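Home > Equipment > Rental and trial > Household chore units

Evstead Household Chore Trial, Two-Finger Unit

Item: Trollitz base with two-finger parallel gripper
Availability: trial rental only, not for sale
Minimum rental: 3 days
Page updated: 2018-05-24

Overview

Evstead rents out mobile manipulation units to property managers, care homes and small workshops that want to find out what a machine can and can't do in their own rooms. The chore unit is the one most people ask about. It is a wheeled base with one arm, a two-finger gripper and a small camera close to the fingers. It does a short list of chores, slowly, with an operator in the building.

We get asked every week whether a machine can do housework yet. Our answer is that it can do parts of some chores. It can pick a sock off the floor. It can't do the laundry. Please read the chore list below before you book.

What is included

Base unit, arm and gripper
Charging dock and 100 feet of floor marking tape
Operator tablet with the Flukum task software
One spare set of fingertips
Half a day of setup by an Evstead technician

Chores we will sign off on

Picking up light objects from a hard floor or low-pile rug
Carrying a small item from one room to another on the same level
Placing cartons on a shelf between knee and chest height
Wiping a flat table with a cloth the operator has put in the gripper

Chores on trial

These work often enough to be worth trying and fail often enough that you should not plan a shift around them.

Lifting a bag out of a wastebasket. The fingers have to catch the film and keep hold of it. Thin bags slip or tear, and clear bags are harder for the camera than white ones. In our January bench test the unit completed 123 of 200 bag lifts without help. Putting a new bag in was worse and we have stopped quoting a number for it.

Tidying a living room. Patterned rugs slow the unit down, and so do curved or carved furniture legs. The software leaves a wide margin around both. You can narrow the margin on the tablet, but scratches to furniture are then at your risk.

Chores we don't offer

Making beds, folding clothes, washing dishes by hand, cleaning bathrooms, stairs of any kind, and anything involving hot pans, knives or glass. Workshop customers should add loose wire, oily parts and anything weighing over 3 pounds.

Note from the trial desk

Meenakshi Achari runs our trial bookings and has set up most of the home rentals. Her advice is to pick one chore and leave the unit on it for the whole rental. Customers who try six chores in a weekend mostly learn how to use the stop button. She also asks that you use the bags you normally buy. A heavier bag brought in for the trial will give you a better result than you will see afterward.

The Dogbe arm, listed separately, has a longer reach and suits bench work better. It does not fit the wheeled base.

Wastebasket and rug work

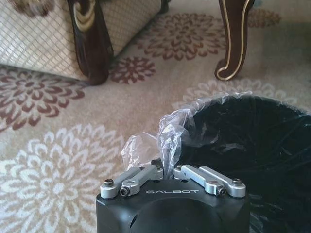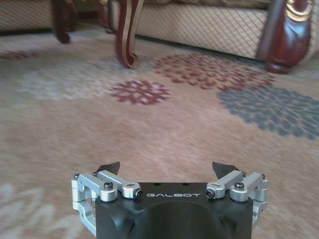
Setup and floor space

Clear a path 3 feet wide between the dock and the work area. Tape down rug corners that curl. Cords must be off the floor. The unit needs a normal wall outlet for the dock and Wi-Fi in every room it will enter. Pets should be kept in another room while it is running.

The operator must be able to see the unit at all times. Two people can share the job, but hand over the tablet in person.

Booking

Send us the room sizes, floor type and the chore you want to try. Photos of the furniture help. Trial bookings are confirmed by email once a technician has looked at them. A deposit is taken at confirmation and returned when the unit is back and checked in.

Related items: Dogbe bench arm, Flukum software seats, spare fingertips, replacement dock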